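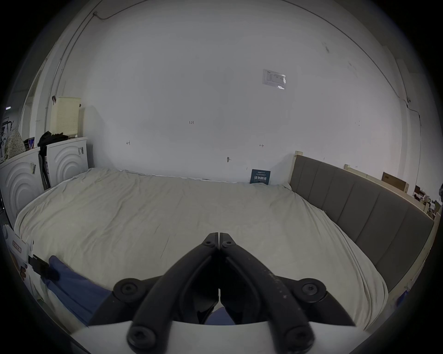
Black gripper fingers over the bed at Clendport. The little blue sign by the wall says please don't touch.

So the laundry grippers had a bad week, and I'm the one who gets to write it up! If you follow the Plumska folding project at all, you'll know we record T-shirt folding by hand, one gripper per fist, over and over. On Tuesday the right-hand unit began closing on its own between folds. It wasn't hard enough to hurt anybody, but Saranya Pisharody got the side of her thumb pinched while she was straightening a collar, and she (very sensibly) called a stop right there.

We pulled the logs that evening. Out of 1480 folds recorded in December, 131 had a jaw signal that didn't match what the fingers were doing, and the lights stayed green through every one of them. That's the bit that bothers me, I'll be frank. 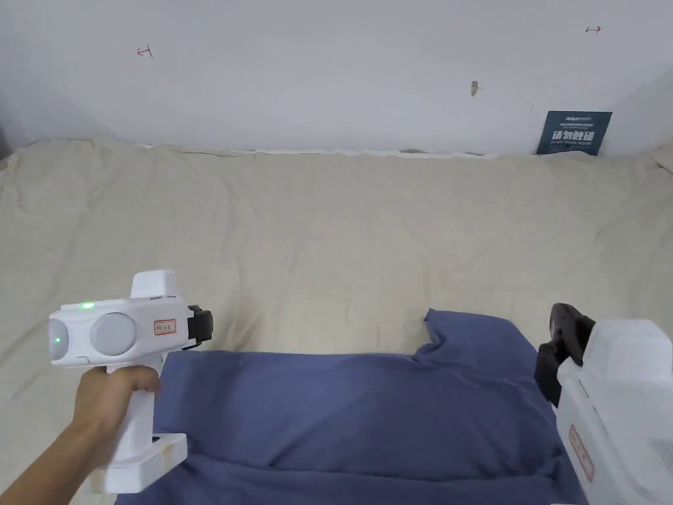
Shenoy, who make the linkages for us, think it's a worn connector inside the housing and want both units back on the bench at Zamonside. They could be right! Saranya suspects the firmware, and she's been right before, so I'm not betting against her.

For now there are 2 new rules: power off before fingers go anywhere near the jaws, and a jaw check at the start of each batch. The 131 bad folds are out of the set, and Saranya's thumb is fine (a bit purple). Recording starts again once we hear from Zamonside.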